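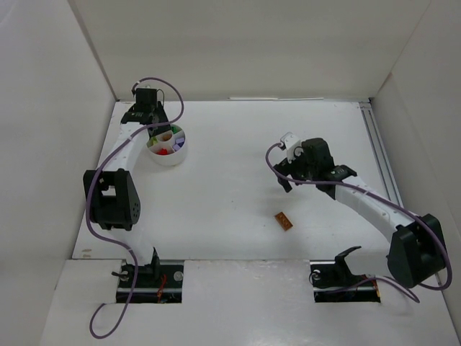

The high school in Conville has 57 seniors this year, and every one of them is expected to spend part of the spring working somewhere other than a classroom. The district calls the program Senior Placement. Most people in town call it going out.

It began as an elective for students who were behind on credits. The school board made it a graduation requirement four years ago, after a long argument over whether it would crowd out Advanced Placement courses. It did crowd out two of them. Physics survived by moving to 7:10 in the morning.

Each senior must log 80 hours with a local employer or public office. The hospital laundry takes six students. Poltel, which sells and repairs phone equipment, takes four. The Ciobanu bakery takes two and starts them at 4:30 a.m., and there is a waiting list for those spots. The town clerk's office had trouble filling its one opening until it offered to let the student work on election records.

Grading has been the hardest part. In the first year employers filled out a form with 95 items, and a good many came back blank after the first page. The form is now a single sheet. Teachers visit each site twice and read a weekly log that students keep by hand. English teachers complained about the logs at first, then began using them in place of the spring research paper. Parents are split on that trade, and letters on the subject still reach the board most months.

Transportation costs more than anything else in the budget. The district covers a wide area, and the bus that runs out to Cekia, the farm settlement at the north end, carries three students each way. The state pays part of the cost under a grant that ends next November. Without it, the board would have to find the money locally or cut the hours.

Conville has a population of 2677, and the supply of employers is limited. The hardware store closed last winter and took three placements with it. The school filled one by sending a student to the elementary library, where she reshelves books and reads to the first grade after lunch.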